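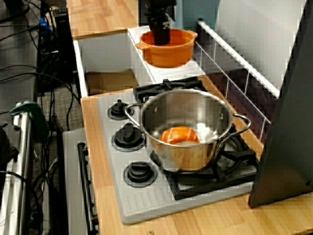 How I make a big batch of tomato soup (and freeze it properly)

Posted 12/11/2024

I make this soup every few weeks once the evenings get dark, and I've been asked for the recipe enough times that I'm finally writing it down. It isn't fancy! It's tinned tomatoes, onions and a bit of patience, and it freezes like a dream.

What you need

Four tins of chopped tomatoes (I get the Betari ones, but any decent tin will do)
Three large onions
Two carrots
100 g red lentils
A litre of vegetable stock
Four cloves of garlic
Olive oil, salt, pepper and a teaspoon of sugar

Start with the onions

Chop them fairly small and get them going in plenty of oil on a low heat, lid on, with a good pinch of salt. Give them twenty minutes. I used to rush this bit and my soup always tasted thin and a bit sharp, so now I put the radio on and wash up while they go soft and sweet. If they start to catch, splash in some water and turn the heat down.

Grate the carrots (quicker than chopping, and they melt away to nothing) and add them with the garlic. Another five minutes, stirring now and then. 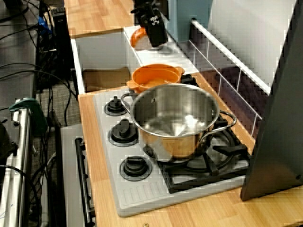
Rinse the lentils in a sieve until the water stops looking cloudy, then tip them in with the tomatoes, stock and sugar. Bring it all up to a bubble and then let it tick over gently for half an hour. Lentils love to stick, so scrape along the bottom with a wooden spoon every so often. You want them completely collapsed before you blend.

Blending

Let it cool for a bit first. I once went straight in with the stick blender and wore quite a lot of it, and the shirt never recovered. Keep the blade end right under the surface and go for a couple of minutes, longer than you think. Taste it now and add more salt if it's dull, or a dash of vinegar if it's too sweet.

Freezing

I use flat freezer bags from Howells, the sort with a double seal. Ladle in two portions, squeeze the air out and lay them on a baking tray until they're solid. After that you can stand them up like books and fit loads in one drawer. Write the date on before you fill them, as pen won't take on a cold, damp bag.

They keep for three months, so anything I make now needs eating before March. I thaw a bag overnight in the fridge, then heat it slowly until it's piping hot all the way through. It'll look split and watery at first, but a good stir brings it back together. Cheese on toast on the side, obviously.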